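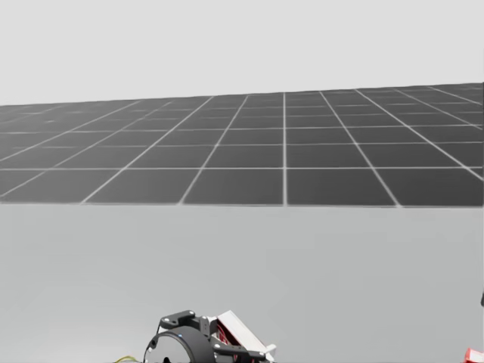 Canuner is a layout and estimating program for small home builders, sold by Van Damme as a yearly license. I have run it since January on two remodels and one new house in the Pesarberg subdivision. Floor finishes are handled well. A dark gray square tile with thin white lines between the tiles reads clearly in the 3D view against the pale gray background, and the spacing is easy to judge except toward the far side, where the lines blur together. Changing the tile size updates the order quantity at once, including the waste allowance, which can be set per room.

The estimating side is less even. My test house had 103 line items. Canuner priced 94 of them from its own list and left 9 blank, mostly trim and door hardware. Blank items are carried into the total as zero with no warning. On a bid that size, this matters. The fix is to sort by unit cost before export and fill in the gaps by hand.
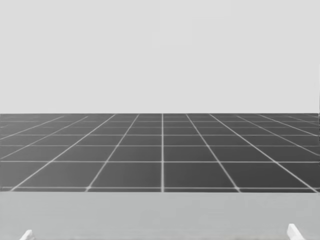

Export to a spreadsheet works, but column widths are lost and room names longer than one line get clipped. The PDF bid sheet is better. It allows a company logo, a payment schedule and up to 7 optional upgrades, each with its own price.

Speed is fine on a midrange laptop. Opening the full house file took 9 seconds. Saving to a shared folder was slower, and twice the program locked the file after a second user had closed it. Support (Orlando Quispe took both of my calls) cleared the lock and sent a patch – it has not come back.

The license is $837 per seat. Silley, which I used before, costs less but has no 3D view and no upgrade sheet. For a builder who does client selections in-house, Canuner is worth the difference. For framing or site work only, stay with Silley.

Reviewed on version 7, single seat. Rating: 7 out of 10.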